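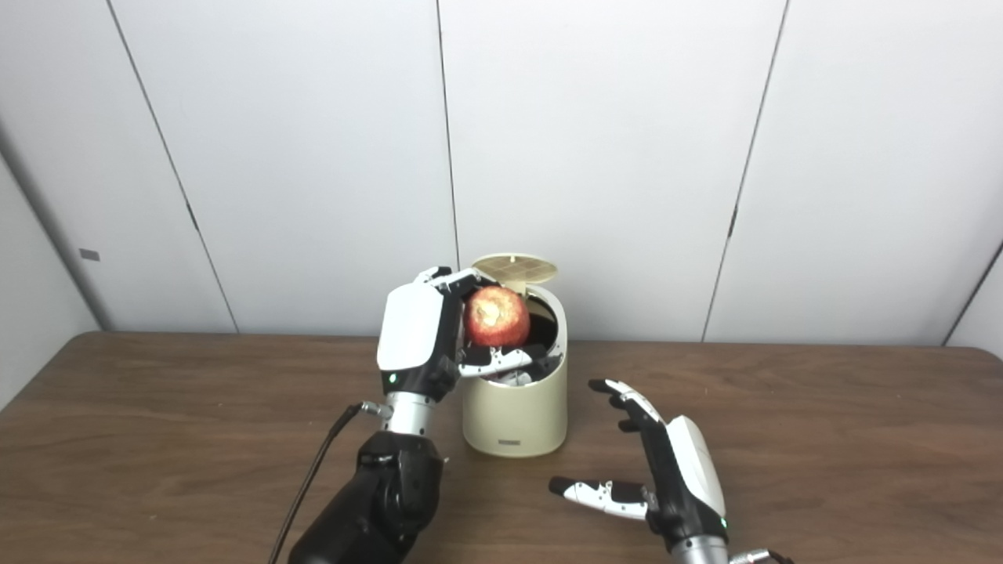 Tabletop disposal task, head camera view: left hand holding an apple at the rim of the bin.

Manik Hand Comparison Set

Summary

The Manik Hand Comparison Set is a collection of teleoperated recordings made to compare two control settings for a pair of five-fingered robotic hands. It was prepared by the manipulation group at Pernine and is intended for researchers who study grasping, release and hand-over on a table. The set holds 922 episodes. Each contains colour video from the head camera, joint positions for both arms and hands, and the commands sent by the operator.

Controllers compared

Siriwardena: position control with a fixed grip force limit. The fingers close to a commanded posture and stop when the limit is reached.

Hikitbridge: compliant control. The limit is adjusted during the grasp according to motor current.

The arms, hands and camera were the same for both controllers. Cables were checked at the wrist connectors before every session.

Tasks

The set covers 5 tasks: disposal into a bin, placing on a plate, passing from hand to hand, stacking and sorting. In the disposal task the operator picks up an item with either hand, brings it over the open bin and releases it. The other hand stays open beside the bin unless it is needed. Fruit was chosen for many of these episodes as it varies in shape and marks easily under too much force.

Episode format

Every episode is stored in its own folder with a video file, a table of joint readings and a short text record. The text record gives the task name, the controller, the operator code and the outcome, entered as success, drop or abort. No episode is longer than 2000 time steps.

Suggested split

We recommend 80 per cent of episodes for training and the remainder for testing, divided by operator code – a random split places the same operator on both sides and gives results that are too favourable.

Known limits

The hands carry no fingertip touch sensors. Motor current is a poor guide to contact when the fingers are moving quickly. At the moment of release the fingers often hide part of the item from the head camera, and outcomes in the disposal task were therefore entered by the operator at the table. Lighting was kept even throughout, and models trained on this set alone should not be expected to cope with strong shadow.

Changes

The March release corrects the left and right labels in the stacking task. Earlier copies should be replaced.

Contacts

Data and format: Kurniawati Hutapea
Controllers: Jörg Hellwig
Access requests: Ingeborg Frerichs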